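Introduction to Service Robotics
Unit 4 Handout: Household and Shop-Floor Chores
Instructor: Amancay Retamal
Revised 2024-01-12

This unit considers whether machines can yet perform ordinary chores outside the laboratory. Students should read the Volcombe and Lucero case summaries before the discussion section.

4.1 Rigid parts

Shop-floor work has favored robots for a long time. At the Brandberg packing line, a fixed arm moves 800 cartons per shift. Each carton has the same size and weight, and each arrives in a known position. Under those terms the task is considered solved. When the cartons arrive dented or turned, the stoppage rate rises sharply, and a worker must be assigned to the line. 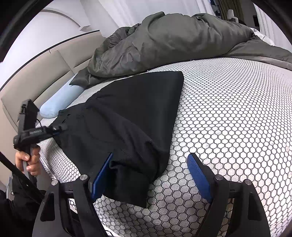

4.2 Soft goods

Laundry remains among the hardest household chores to automate. Cloth has no fixed shape, and a grasp at one point changes the position of every other point. Dark fabric adds a further difficulty for vision systems, as creases and layers are hard to tell apart. A black garment on a bed shows the problem well: one padded finger presses into the rumpled cloth near its lower edge, while the opposite finger stands apart on the mattress. The bold honeycomb print underneath gives a clear outline at the border of the garment but says little about the folds within it. A controller must decide where the second finger should go, and whether the cloth between the jaws is one layer or several.

In the Sastik trials, the system was given 144 garments and completed 60 without help. Most failures occurred at the first grasp — before any folding had begun.

4.3 For discussion

Compare the Brandberg and Sastik results. State which conditions of the packing line could be reproduced in a bedroom, and at what cost to the resident. Written responses are limited to 1,000 words and should cite at least one of the assigned summaries.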